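How to Lay Out a Tagged Cube and Marker Sheet on a Black Tabletop

Printed black-and-white markers are easy to make and easy to spoil. Most of the trouble comes from the paper and the table. These steps cover one sheet with four markers and one small white cube with tags on its faces.

1. Clear the tabletop and wipe it with a dry cloth. Lint shows up badly on black.

2. Print the four markers on a single white sheet, two rows of two. Turn off "fit to page" in the print dialog, or the markers will come out smaller than you asked for. Leave plenty of white around each one.

3. Let the page sit before you handle it. A curled sheet can go under a heavy book overnight.

4. Cut the cube tags with a metal ruler and a sharp blade. Keep a white border on every side of the black square.

5. Stick the top tag on first, then the sides. Use a glue stick. Liquid glue wrinkles thin paper, and clear tape over the print gives you glare.

6. Lay the sheet flat toward the back of the work area with the long side running left to right. Press down the corners. If one lifts, put a small loop of tape under it.

7. Set the cube down in front, off the sheet, with a tag facing up. It can sit at a slight angle.

8. Run loose cables along the back of the table so nothing crosses the markers.

Urmila Shakya keeps her spare tags in an envelope with the print size written on the flap. Do the same and you won't have to measure again when a corner gets scuffed. Replace any tag with a torn edge.

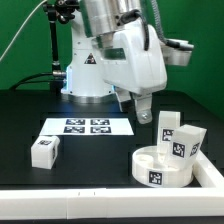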